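The shelf by the sink, part two

So the kitchen shelf is still not finished. I wrote back in August that I was going to sort out the "daily stuff" once and for all, and a few of you have asked how it went (thank you, and also, ouch). It went the way these things go in our house. I bought a nice basket, I put the basket on the shelf, and then the basket filled up with batteries and takeout menus.

But this month I finally got serious, and I started from the other end. I stopped shopping for storage and looked at what I reach for every single morning before I'm properly awake. It's a short list! A bowl, a cup, something to stir with, and whatever tray the toast ends up on. Everything else on that shelf was just visiting.

Out went the mixing bowls, the fondue set and a gravy boat I have used exactly never. They've gone to the high cupboard over the fridge, which I can only open standing on a chair, and I think that tells you how much I'll miss them. I did hang on to the Flamis jug even though the lip is chipped. It pours fine and I like it. You're allowed to keep one chipped thing, that's my rule and I made it up.

Then came the fun part, picking colors. Our kitchen is all white and gray (rental, not my choice) and I've been trying to sneak in some softness without painting anything. I spent way too long on the Norðdahl site comparing blues, and then I found the kind of blue I wanted in the sale bin at Birkirora for $20, with a dent in the box. The dent was only in the box. I was so pleased with myself that I told the bus driver.

What I've learned is that pale blue and pink get along really well as long as neither one is too sugary. A powdery blue next to a deeper, redder pink is lovely. Add a little light wood and the whole thing calms down. I tried it with a mustard yellow bowl in there too and it looked like a daycare, so the yellow is now the dog's.
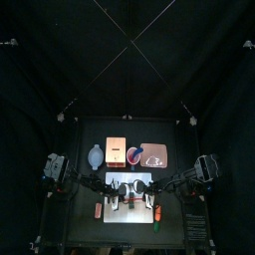 Dorkness

A row like this one is pretty much the palette: pale blue oval bowl, then light wood with a bit of peach in it, then the pink-red cup with the blue utensil leaning in it, and a flat pinkish tray at the end. I love that the utensil picks the blue back up again on the other side of the wood. And there's a little white drawing on the tray, maybe a cloud, maybe an animal, I go back and forth.

Black behind those colors is also something I hadn't considered, and now I'm eyeing the back of our shelf and wondering about a piece of dark fabric and some thumbtacks. My lease says nothing about thumbtacks. I have read it twice.

Still to do: find a home for the tea towels, scrub whatever that ring is by the soap, and decide about the basket. I'm leaning toward giving it to my sister, batteries and all.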